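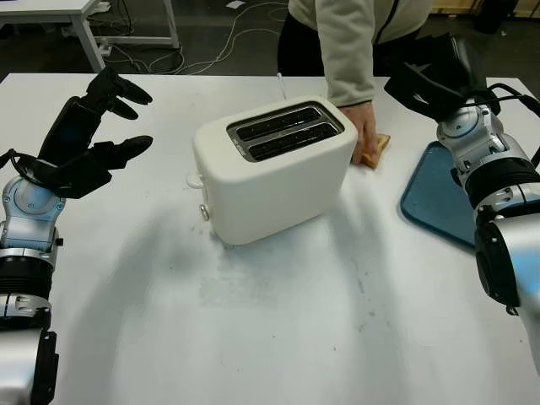
Toaster bench, Rerndale. Two arms, two slots, one slice of toast.

Careers > Robotics software > Manipulation planning

Search openings Keyword or location Go

Software engineer, planning and perception (Irudbridge or Rerndale)

We have read a lot of ads that promise robots in every kitchen by May. We don't believe them, and we would like to hire someone who doesn't either.

Quansah writes the software that tells two-armed robots where to put their hands. Our planner is called Trunda. In its last full test it made 2,938 attempts at household tasks and finished 2,264 of them by our own scoring. Esko Kettunen then went through the logs and found 113 of those "finished" runs that he would not have passed. We now score the way Esko does, and the number on our front page went down.

You would work on:

- grasp planning for multi-fingered hands near small levers, knobs and thin edges
- perception of shiny metal and white objects on white tables, where our depth data is poor
- collision checks when a person is reaching into the same space
- replay and logging tools, which are slow and which everyone complains about

You should be comfortable in C++ and Python and have shipped code that moved a real machine. Simulation results are fine to mention, but expect questions about what happened afterward. A degree is optional. We don't care much which learning method you prefer, and we will ask you when it is the wrong one.

There are 2 positions. Both report to Salamatu Ametepe. Expect bench time most weeks, including setting out objects by hand and resetting them between runs. It gets dull.

The interview is one call with Abena Amegashie and one paid day reading a failed run with Adom Gbeho. You tell us why you think it failed. We may not know the answer ourselves. No puzzles, no take-home project.

Send a resume and a short note about a robot result you stopped believing, and what changed your mind. Applications close December 22, 2020.

Contact: Clodagh Moynihan, Hiring | © Quansah | Back to top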